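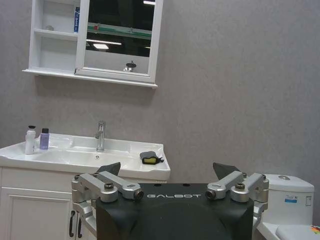 How Do You Get a Robot Ready to Tidy a Bathroom?

Think about your bathroom at home. There's a sink and a tap, and probably a shelf full of bottles that somebody keeps putting back in the wrong place. You can find the toothpaste in there half asleep. A robot has to be set up for the job first, and the setting up is one of the best parts of working with robots!

At Brilaton, the robots practice in a pretend home. It has a practice bathroom with a sink, a cabinet on the wall and a toilet, all about the size of the ones you know. The project is called Pletitier, and its job list is short: pick up small things, put them on a shelf, leave the sink clear.

Start with the hand

A robot's hand is called a gripper. Yours has four fingers and a thumb. This kind has two fingers that open wide and close together, a bit like a crab's claw.

Look at the silver parts on each side. Those are called linkages. A linkage is a set of stiff bars joined at points that can turn, called pivots. Your elbow is a kind of pivot too! When the bars swing, the fingertips move in or out. The fingertips have dark pads on them, and the pads are the parts that touch the bottle or the sponge.

Before practice begins, a technician gives the gripper a checkup:

Wipe the pads with a soft cloth. Soap and dust make them slippery.
Look for cuts or worn patches on the pads.
Check every bolt. The round ones with a six-sided hole in the top are turned with a hex key, the same bent tool that comes with a lot of build-it-yourself furniture.
Open and close the fingers slowly and listen. A click or a scrape means something is rubbing.

The fingers on a Pletitier gripper get opened and closed 900 times between big checkups. After that, the technician takes the pads off and puts new ones on. Changing both takes 14 minutes if no screws roll under the bench.

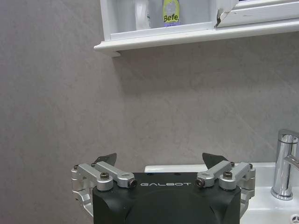

Fingers open wide! The silver bars on each side of the gripper are the linkages, and the dark bolts sit at the pivots.

Where exactly is my hand?

Close your eyes and touch your nose. Easy, right? Your brain knows where your hand is even when you can't see it. Scientists call this proprioception (say it like this: PRO-pree-oh-SEP-shun). It's a huge word for something you do all day long.

Robots need it too. Inside each joint of the arm is a sensor that measures how far the joint has turned. The computer adds up all the joints, starting at the shoulder, and works out where the fingers must be. If one joint is wrong by even a tiny bit, the hand at the far end can be wrong by a lot. Try it with a long broom. Hold one end, tilt it just a little, and watch how far the other end travels!

So the technician does a job called calibration. That means checking what the robot thinks against what is really true. The arm moves to a spot that has been measured already, and the technician sees how close it got. If it's off, the numbers in the computer are corrected and the arm tries again. The team tests 70 spots, some high, some low, and a few that are really awkward to reach. It takes 90 minutes and it can't be rushed.
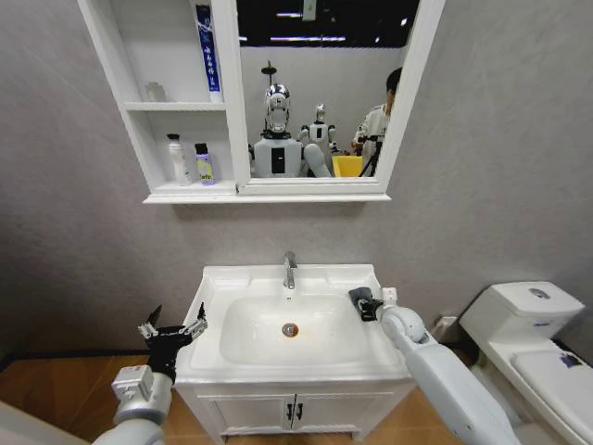

Bathrooms are tricky places for this work. Taps and drains are shiny, and shiny things bounce light in odd directions, which can muddle a camera. White things in front of other white things are hard to pick out. And then there are mirrors! A mirror shows a second room that isn't there. You learned not to reach for the toothbrush in the mirror when you were very small, and a robot has to learn that as well.

Then there's bumping. The arms have to get past the edge of the sink and under the cabinet without knocking either one. The technician types in where the hard things are, so that the computer can plan a path between them. If the cabinet gets moved, even by the width of your hand, that map has to be done again.

Staying safe

Every robot at Brilaton has a big stop button close by. The first job of the morning is to press it and make sure the arms freeze. Nobody puts their hands near the gripper until the motors are off, and that goes for the grown-ups too.

Try it yourself

You'll need two rulers, a thick rubber band and a clean, empty plastic bottle.

1. Hold a ruler in each hand and try to lift the bottle by squeezing it between the ends.
2. Cut the rubber band in half (ask for help with the scissors) and tape a piece to the end of each ruler.
3. Lift the bottle again. Does it slip as much?
4. Put a drop of dish soap on the rubber and have one more go. Do this one over the sink!

Now you know why the technician wipes the pads.

Words to know

Calibration: checking a machine against real measurements and correcting it.
Gripper: the part of a robot that holds things.
Linkage: stiff bars joined together so that they move as a team.
Pivot: a point that something turns around.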